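Visit report: Cultanholm desktop refurbishment works, open day

Filed under: Site Visits > Electronics Reuse

The Cultanholm works opens its doors once a year, in June. The site takes retired office desktops from schools and small firms in the region, repairs what can be repaired, and sells the result through a trade counter called Drallimard at the front of the same building. Visitors are taken through in groups, starting at the loading bay and ending at the counter. The tour I joined began at ten in the morning and took a little over two hours.

Intake is a concrete bay with a roller door and a floor scale. Machines arrive on pallets, shrink-wrapped, 32 to a pallet if they are small form factor and fewer if they are towers. Each unit gets a barcode on the top panel before anything else happens to it. Drives are pulled at this point and go to a locked cage for wiping. The cage was not part of the tour, and questions about the wiping method were answered with a printed sheet. The sheet gives the overwrite standard and the rate of drives sent for shredding, but no figures for solid state drives, which I would have liked to see.

From intake the cases go to the strip-down room. It is long and narrow, with benches down both walls and an extraction hood at the far end where dust is blown out. The air is noticeably dry on the skin even though the room is humidified. Side panels come off and are stacked separately by model. Optical drives go into one bin and cable offcuts into another.

Board inspection follows. A board stays in its case for this stage unless it fails, so the fasteners, the front panel leads and the memory are left where they are until there is cause to move them. The area around the processor socket gets the closest look, then the capacitors, then the headers.

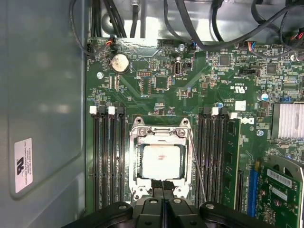

The coin cell is measured in its holder. Anything under 2.9 volts is replaced, and the old cells are collected in a lidded tub for recycling. The works has found that a weak cell accounts for a large share of machines labeled "dead" by the previous owner, usually because the settings were lost and the machine stopped at a prompt. Of the last 136 units marked dead on arrival, 29 needed a new cell and nothing else. The figures were on a whiteboard beside the door.

Thermal compound is the other routine job. Old compound is removed with isopropyl alcohol and lint-free wipes, and the new material is applied as a single dot in the center. I asked whether they had compared this with a spread layer. They had, on one model, and found less than one degree of difference under load. Chipset heatsinks are left alone unless a clip is loose.

Business desktops from the large makers are preferred because spare parts can be taken from identical units. The drawback is proprietary layout. Front panel connectors and power supplies on some models do not follow the usual standards, so a case and its board tend to stay together for life. Stock of each common model is kept on racking in the next room, sorted by board revision. The racking is well labeled and the aisle lighting is poor.

Burn-in uses a shelf system named Brurkari, built on site. Machines run a memory test and then a processor load for eight hours. Results are written back to the barcode record. Noise in this room is high and ear protection should be offered at the door; on my visit it was available only on request. The software that handles the records, Bukhari, is also their own work. It is plain to look at and responded quickly in the demonstration, including a search by serial number across several years of stock.

The works ships 1,000 finished machines in a good quarter. Packing is done with molded pulp corners in place of foam. The corners fit the small cases well, but the towers need an extra cardboard sleeve.

Practical notes: parking is limited, closed shoes are required, and the antistatic heel straps handed out at the strip-down room have to be returned before the exit. There is a step down into the racking aisle that is easy to miss. The trade counter stays open through the afternoon and takes cards only.

Recent in Site Visits
- A cable harness shop and its test boards
- Inside a regional battery sorting line
- Two hours at a printer cartridge refill plant
- Notes from a surplus electronics fair
- Power supply repair: a bench tour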